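How to Fold and Store Reusable Fabric Shopping Bags

Posted 2018-09-08 in Kitchen and Pantry

Most kitchens have a drawer, a hook or a space under the sink where reusable bags end up. After a while the pile gets too big to use. You pull on one bag and four come out, and the one you wanted is still at the bottom. The steps on this page cover sorting, washing, folding and storing thin fabric bags, the kind that weigh almost nothing and crumple into a ball. Heavier canvas totes need a slightly different fold, covered near the end.

Plan on an evening for the sorting and folding. Washing is separate, and air drying will take overnight for most fabrics.

What you need

A clear table, or a counter at least as wide as your largest bag laid flat. A damp cloth. A box, basket or deep drawer to put the finished bags in. A laundry marker if you want to label them. No special dividers are needed, though a shoebox cut down to drawer height works well.

Step 1: Gather everything

Collect the bags from every place you keep them. Check the car trunk, the coat closet, the back of the pantry door and the bottom of any backpack. Look inside larger bags for smaller ones. Our own count the first time was 15, and that was after giving several away in May.

Put them all on the floor beside the table. Keep the table itself clear for the next part.

Step 2: Sort

Turn each bag upside down over the trash can and shake it. Receipts, onion skins and loose change tend to collect in the corners. Then put each bag into one of these piles:

Keep and fold. Clean, no holes, handles firmly attached.
Wash first. Anything with a stain, a smell, or a sticky patch inside.
Mend. A loose handle or an open seam under an inch or two long.
Let go. Torn fabric, a coating that is flaking off, or a size you never reach for.

Hold each bag up to a window to look for small holes. A pinhole in a bag used for sweaters can stay. A pinhole at the bottom of a produce bag will spread with the first sack of potatoes.

How many to keep depends on how you shop. For one weekly grocery trip, six to eight is usually enough, plus one small one for each person who carries a purse or backpack. If you are undecided about a bag, put it in the car for a month. If it comes back unused, let it go.

Step 3: Wash

Check the tag. If there is no tag, wash in cold water on gentle and hang to dry. Thin nylon and polyester bags can go in the machine, turned inside out, with similar colors. Bright bags may lose some dye in the first wash, so do reds and dark blues by themselves once. Cotton bags may shrink a little in warm water.

Do not put thin synthetic bags in a hot dryer. The seams pucker, and a puckered bag never folds flat again. Clip them to a line or hanger by the bottom hem with the handles hanging down. Water runs out of the corners faster that way.

Bags that have carried raw meat should be washed after every trip. The same goes for any bag that has been set on the ground at the farmers' market. For everything else, once a month is fine.

A bag with a stiff board in the base should be wiped out with soapy water. Take the board out first if it lifts out, and dry both sides before putting it back.

Step 4: Fold into thirds

Wipe the table and let it dry. A smooth top is easier than a tablecloth, as the cloth moves along with the bag. Push plates and cups well over to one side.

Lay the bag flat with the handles pointing away from you. Smooth it from the bottom hem upward with the side of your hand so the air comes out through the opening. If the bag has side gussets, tuck them in first and line up the front and back panels. This is the slow part, and it is worth doing properly.

Fold the left third toward the middle. Fold the right third over it. You now have a long strip with the handles stacked at the top. Press down the length of it once.

Fold the handles down onto the strip. If they are long, double them so they do not hang past the sides.
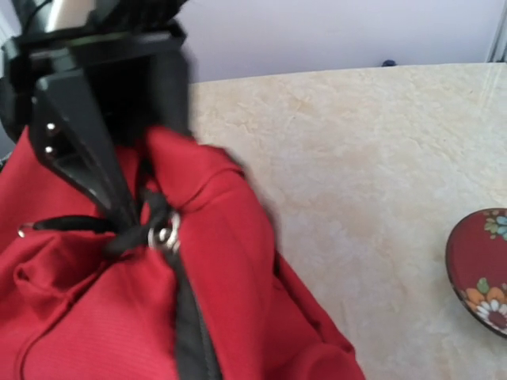
If the fabric is slippery, the strip will try to open while you work. Put one hand flat on the middle and fold with the other. A quick pass with a barely warm iron through a dish towel also helps, but test a corner of the fabric first.

Step 5: Finish as a packet or a roll

For a packet, start at the bottom hem and fold the strip up in sections as wide as your palm. Stop when there is one section left. Tuck the folded part into the open end at the top, under the handles. The packet should hold together when you pick it up. If it falls open, the sections are too loose. Undo the last two and fold them again.

For a roll, start at the bottom hem and roll toward the handles, keeping the edges even. Wrap one handle around the roll and pass the end through itself. Rolls take more room than packets but are faster to make, and they suit a round basket.

Pick one method and use it for all the thin bags. A mix of packets and rolls will not stand up neatly in a drawer.

Some bags come with a small pouch sewn into the lining. Fold to the width of the pouch, then turn the pouch right side out over the packet. Do not force it. If the pouch is tight, make the last folds narrower.

Step 6: Fold the heavy ones

Canvas totes do not hold a packet fold. Lay the tote flat, fold the handles inside the opening, then fold it in half lengthwise and in half again from the bottom. Store these on edge like file folders, with the fold facing up.

Insulated bags should be stored open or only lightly folded. The lining cracks along sharp creases. Slide them flat beside the refrigerator, or stand one up and use it to hold the rest.

Step 7: Put them away

Stand the packets in a row in the box or drawer with the tucked edge down. Keep the largest at the back. Leave a little room at one end – if the row is packed tight, people will pull out the nearest bag and leave the rest leaning.

The best place is near the door you leave by, even if the kitchen drawer looks tidier. After each shopping trip, empty the bags, fold them while you are standing at the counter, and carry them straight back. Unfolded bags left on a chair turn into a pile again within a week or so.

If several people in the house do the shopping, mark the box with the number it should hold. It is then easy to see when some are still in the car.

Common problems

The bag will not lie flat. It has probably been dried hot or stored in a ball for a long time. Dampen it, smooth it by hand and leave it under a few heavy books overnight.

The handles are different lengths. One has stretched. Line up the bag body and ignore the handles until the end, then fold the longer one twice.

The bag smells after washing. It was put away before the seams dried. Rinse it in a basin of water with half a cup of white vinegar, wash it again and hang it somewhere with moving air.

The seam at the handle is opening. Sew a small square with an X through it, using polyester thread. Go over the old stitch holes where you can.

Passing on the extras

Clean bags in good shape are welcome at many food pantries and libraries. Call first, as some have all they can store. In our area the thrift store in Larnbridge takes them bundled by size, and the Ferthorpe seed swap uses the small ones. Torn cotton bags can be cut up for cleaning rags. Torn nylon is harder to use, but the handles make good ties for tomato plants.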